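Cumstead Workshop Tips: Before You Buy a Bench Arm

We get plenty of letters in October from readers eyeing off a small robot arm for the shed or the spare room, usually to sort little parts into trays while they get on with something nicer. Lovely idea! Do your sums first, though, and start with the table.
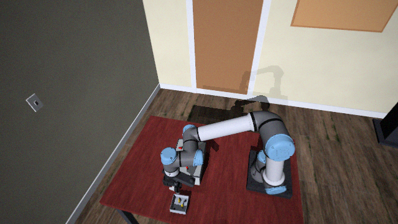
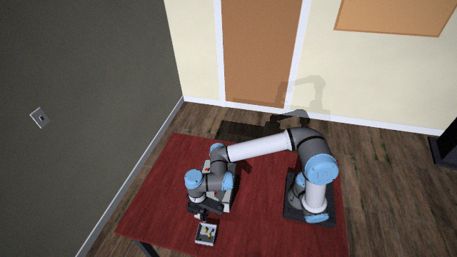
A bolted base, a small tray and plenty of reach.

Measure from where the base will be bolted to the farthest spot you want the gripper to go, then add 16 centimetres, as you'll want to shift things later (I always do). Leave the folded elbow some room as well - it needs more than you'd think, and a low shelf is a nuisance.

Now the money. Out of every $100 you've set aside, plan on spending some $70 on the arm itself and keep the rest for the mounting plate, bolts, spare fingers and trays. Lapointe and Vonumus both quote without a gripper, so ask for that price in writing. The Clusura people include one, but delivery was 8 weeks when I last rang.

Trays are the cheap bit, so buy a few sizes and try your own parts in them by hand before you settle on anything. Mark the tray's spot with masking tape, and keep your receipts in the same drawer as the manual.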